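Who Fills the Bin?

By Chiharu Shimada
Sun 26 January

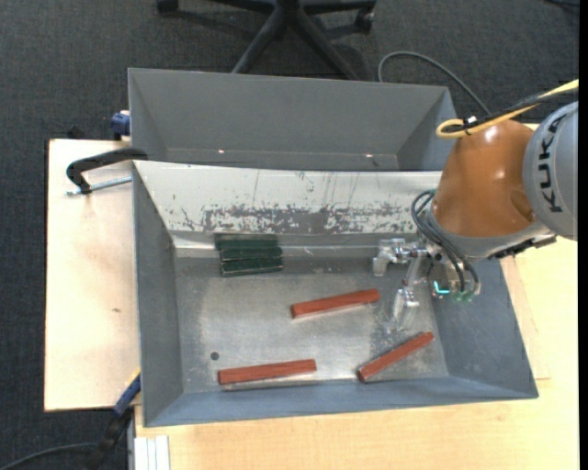 A gripper over a metal bin with green and reddish-brown blocks.

When I started at Farnum, the woman who trained me told me to close my eyes and put my hand in the bin. I thought it was a joke for new people. It was a serious lesson. She wanted me to feel that I could find one piece, turn it, and bring it out the right way up, all without looking. After a month I could do it. After a year I did not know that I was doing it.

I have now worked 15 years in the kitting room of the Jellstead plant. We take parts out of bins and put them into trays, and the trays go to assembly. Our catalog has 839 parts. Many are small blocks of one kind or another: spacers, stops, blanks, keys. They look alike and they are not alike, and if the wrong one is in the tray, somebody at the far end of the building loses half a morning.

Since December we have a robot arm which learns this work. It practices on plain blocks, lying anyhow in a bin, and later it will get the real parts. I have watched it a great deal, more than my supervisor knows, and I want to write down what I think, because the articles I read on this subject are written either by people who sell robots or by people who are afraid of them. I am not in the first group. I am perhaps a little in the second, but only on some days.

My opinion is this. The question "will it take our jobs" is a fair question, and management should answer it in clear words. But it is asked so loudly that we do not hear a smaller question, and the smaller one decides how our days will be for the next years. What work is left in the hands of a person when the picking is gone, and who decided that it should be this work?

Let me explain with the bins. A picker in our room does more than pick. She sees that the bin is getting low before the system sees it. She feels that one piece is rough on an edge and she puts it to the side. She notices that two kinds have been mixed, which happens when the supplier has a bad week. None of this is in the job description. The job description says "select components according to list." So when the company counted what the robot must do, it counted the selecting, and all the rest had no line on the sheet.

Now I stand beside the cell some days to assist. The arm picks, and I do what surrounds the picking. I fill the bin. If two blocks lie tight together against a wall and the gripper cannot get its finger between them, I stir them. I confirm on the screen. The software is called Plelora, and it has a polite orange button which says "Assist requested." When I press it, it says "Thank you." I have been thanked by Plelora more often in one winter than by Farnum in all the years before, and I am not sure if I should laugh about this.

I want to be fair to the machine. Block work is hard work for the body. My right wrist has been bad since my third year, and two of my colleagues have had the operation. Leaning over a deep bin for a full shift does something to the lower back that no special shoe can repair. If an arm can lean over the bin in my place, let it lean. I have no romantic feeling for this movement. People who say that manual work has dignity are usually right, but they usually also have a chair.

I also want to be fair to the engineers. They are young and they work late, and when they ask us something they listen to the answer. One of them asked me how I separate two pieces that lie flat side by side. I said that I do not know, I only do it. He asked me to do it slowly. So I did it slowly, and I saw that I push down on the outer edge of one piece so the other edge comes up, and then I have it. I had never seen my own hand do this. He wrote it down. I was proud for the whole afternoon, and then on the bus I thought: I have just given away the thing that I am paid for, and I was proud.

I still do not know what the right feeling is. But I know that there was no agreement about it. When an outside company comes to teach us something, there is a contract and an invoice. Our trays come from Hirano, and when the man from Hirano comes for one day to show how to adjust the dividers, his day is paid as consulting. When I teach the robot, this is a normal shift. The knowledge of a worker is treated like the air in the building. It is there, and it may be used.

I think this should change, and it would not be so difficult. If the movement of a picker's hand is good enough to be copied, then it has a value, and this value can be written in a number. I do not ask for a share of the company. I ask that the hours we spend on teaching are named as teaching and paid at the trainer rate, which already exists at Farnum and which is paid to anybody who trains a new human colleague. Why is it less when the new colleague is bolted to the floor?

My second point is about pace. Before, the pace in our room was mine. Of course there was a target, it was 521 picks in a shift, and it hung on the wall. But inside the target I was free. I could go fast until the first break and slower after lunch, when everybody is slower. I could stop to help the person beside me and catch up later. With the cell, my work comes when the machine asks. Sometimes it asks for nothing for a long time, and I stand. Then it asks again and again. A friend in another plant told me that she is more tired from this waiting than she ever was from picking, and at first I did not believe her. Now I do. Waiting for a request is not rest – you cannot go away, and you cannot begin anything of your own.

An answer that I often hear is that the worker "moves up" to supervise several robots. I have seen the plan for our room. One person will look after the cells and all the bins that belong to them. On paper this is a promotion. In the body it means that the one person walks from orange button to orange button. It could be a good job if this person also had something to decide, for example which bins run first, or when a cell is stopped for cleaning, or that a bad delivery is sent back. At the moment these decisions stay in the office. I would like very much that they come down to the floor together with the robots. If we lose the part of the work that was in the fingers, then please give us some of the part that was in the office.

My colleagues do not all agree with me. Some of them say I think too much, and that a job is a job and the new one is easier on the wrist. One said that I should be glad they ask us anything, since at her husband's workplace the machines arrived over a weekend. I understand this. I have also noticed that the ones who are most relaxed are those who retire soon, and I do not say this to be unkind. I would be relaxed too.

There is one more thing, and it is small. In our room we talk. The hands know the work and so the mouth is free. In 15 years I learned from the other pickers how to cook for 200 people (a wedding, a long story), how to argue with a landlord, and most of the English that I have. My first English was bin English. I learned "hand me that" and "not that one" and "oh, for heaven's sake" before I could order a coffee. At the cell you stand alone, and the next person is at another cell, and between you there is a fence. I have asked if the cells could be placed so that two operators stand back to back and can speak with each other. The engineer said that he had not thought of it, but the cables would allow it. He would have to ask upstairs.

So I have written to upstairs also. I asked for three things: the trainer rate for teaching hours, the right for the operator to stop a cell and to refuse a delivery, and the two places back to back. I wrote that I do not want the arm to go away. By now I even look over at it when I come in, to see what they have put in the bin. The letter was received, and I was told that there will be a meeting when the new floor plan is drawn. I have asked to see the floor plan before the meeting – after it, the cables will be in the ground.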